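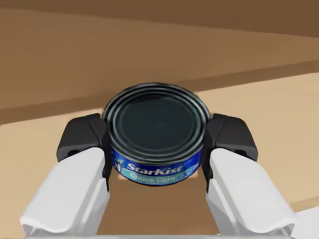 How to Register for a Red Carpet Viewing Place

The Prusum Film Festival opens each June with a premiere at the Tilahun Theatre. Members of the public may watch the arrivals from the viewing area beside the carpet. There are 300 places, and each must be booked in advance through the Trelleo ticket service.

Before you begin

You will need a Trelleo account and a valid email address. Applicants under 16 must be included in an adult's booking.

Making your booking

1. Sign in to Trelleo and select "Opening Premiere" from the festival listings.

2. Choose "Carpet viewing". This option does not include admission to the film, for which the theatre has 1,054 seats sold separately.

3. Enter the full name of each person attending. A single booking may cover up to four people.

4. Select one of the two entrances. Step-free access is available at the Flunano Street entrance only.

5. Check the details and press "Confirm". Your passes will be sent by email.

On the day

Bring your pass, printed or on a telephone, together with proof of identity. Wristbands are issued at the entrance named on the pass and cannot be transferred. Folding chairs, stepladders and large bags are not permitted in the viewing area.

Guests may stop to sign autographs, but arrival times and appearances are subject to change without notice.

Cancelling a place

Open "My bookings", select the premiere and choose "Release places". Released places are offered to the waiting list in order of application.

Page last updated: October 2, 2019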